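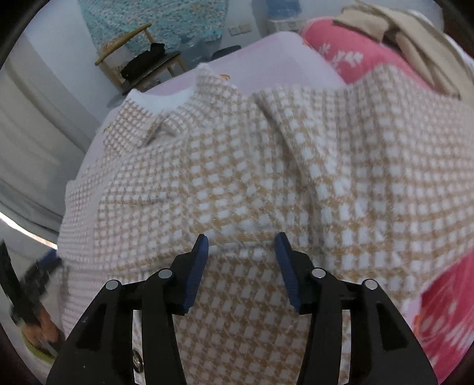

Questions I get about the Brornville Clothing Swap

I get the same emails every spring, so I finally wrote my answers down. If yours isn't covered, write to me and I'll add it.

When is the next one?
The second Saturday in May, at the old Makdale hall on Vendine Street. Doors open at 10 and we start folding tables at 3. Please don't come at 9. I will be in the middle of breakfast and you'll be handed a clothes rail.

How many things can I bring?
Up to 15 pieces per person. Last year we took in 437 and the back room was a bit of a squeeze, so I'm sticking to the limit.

Do I have to take home the same number I brought?
Nope! Bring two, take six, that's fine. It tends to even out.

What do you accept?
Clean, wearable clothes for adults and kids, plus coats, scarves and belts. Shoes only if you'd give them to a friend. No underwear, no swimwear, and no pillows (yes, I've had pillows).

My sweater has a tiny hole. Can I bring it?
Sure, just pin a note next to the hole so people can find it. Sofia Figueiredo runs the mending table until noon and she's great with knits — moth holes, loose cuffs, missing buttons, all of it. She doesn't do zippers.

How should I wash wool before the swap?
I use cool water, a little baby shampoo, and then I roll it up in a towel and dry it flat. Please don't hang wet knits. They grow.

Can I try things on?
We have two curtained corners and one long mirror. On a busy morning there's a line, so wear something thin you can pull a top over.

Is there a fee?
It's $2 at the door, under 12s free. That covers the hall and the coffee, which Joaquim Torres makes very strong.

What happens to the leftovers?
Ivan Hrytsenko drives them over to the Cardoso thrift store on Monday. Last year that was 268 pieces, mostly jeans.

Can I drop my bag off early?
Friday from 5 to 7, side entrance. Write your name on the bag if you want it back.

Page updated 19/04/2023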